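Slide 4. The cover crop claim

Wallgate says a rye cover cuts herbicide passes by half. Ask where that number comes from. It comes from one farm, one fall, 85 acres, and the seed was free. Mairéad Flanagan ran the plots and she's careful, but she told me herself she wouldn't stretch it past her own county. Pause here. Let them look at the chart again, and at the axis, which starts at 200.

Don't get into the Zendcombe roller yet. Someone will ask. Say it's slide 7.

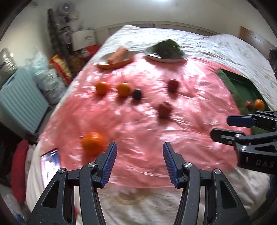

Cost per acre is where I stop believing the brochure. Gisela Sepúlveda's books show seed, drilling and one extra burndown when the rye got away from her in wet ground. The brochure counts the seed. On ground cover, point up at the pink sheet: it's spread over the whole middle, so you'd call that full cover, and you can still see white bedspread past the edge of it. Rye stands get scored the same way. Walk the headlands and the low spots before you write down a percentage.

Slide 5. Waterhemp

Urrutia counted 850 seedlings in the bare strip and more than 200 in the rye. Better, yes. Would you skip a spray over it? I wouldn't. Survivors still set seed.

If short on time, drop the Falel trial. No check strip, so I don't know what it tells us.

Questions, then slide 6.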